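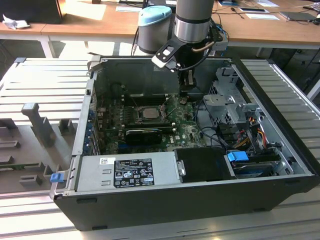
Dunthorpe Tenants and Neighbors: progress report to the Prernano Fund, Sat 20 February

You asked us to keep this short and to say what went wrong as well as what went right. We can manage one of those.

The grant pays for court support: somebody from the neighborhood sitting in the room when a tenant faces eviction, and somebody else minding the kids in the hallway. Since our last report we have gone with tenants to more than 300 hearings. The judges have gone from ignoring us to asking us to move our coats.

We promised five trainings and held all five. Attendance was good at the ones with dinner. The one on housing code, which came with a handout and crackers, drew a smaller and more serious crowd, and most of our steady court sitters came out of it. We have not worked out what this says about dinner.

The campaign against Gravik Property is slower. Gravik still owns the Pandey Street buildings, still posts notices in English only, and still answers letters by thanking us for our interest in its communities. Three tenants withheld rent over heat and were served within the week. All three are still in their apartments, and their cases have been put off again. We had told you we would have a signed repair agreement by now. We don't, and we would rather write that sentence here than have you hear it from Gravik.

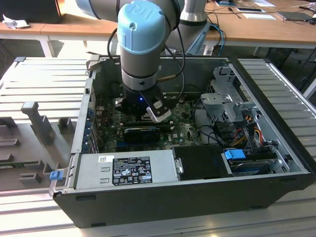
Our other overdue item is the question of who gets to be in the room. In the fall the city offered us a police liaison for tenant meetings, to help people "feel secure." Members talked it over for two long evenings and said no, and the city has since sent the same offer again with a nicer letterhead. Nearly everyone at those meetings has had a landlord call the cops on them at least once. We'd like the decision to stay open for members to look at, like a computer case with the side panel off and the motherboard showing, so the notes from both evenings go to anyone who asks, including people who lost the vote and would like that noted too.

Money: we are under on printing and over on bus fare and child care. We ask to move what is left in printing to child care. The hallway is full most mornings.

Next period: Spanish and Bengali versions of the court guide, a second try at the repair agreement, and a better place to put our coats.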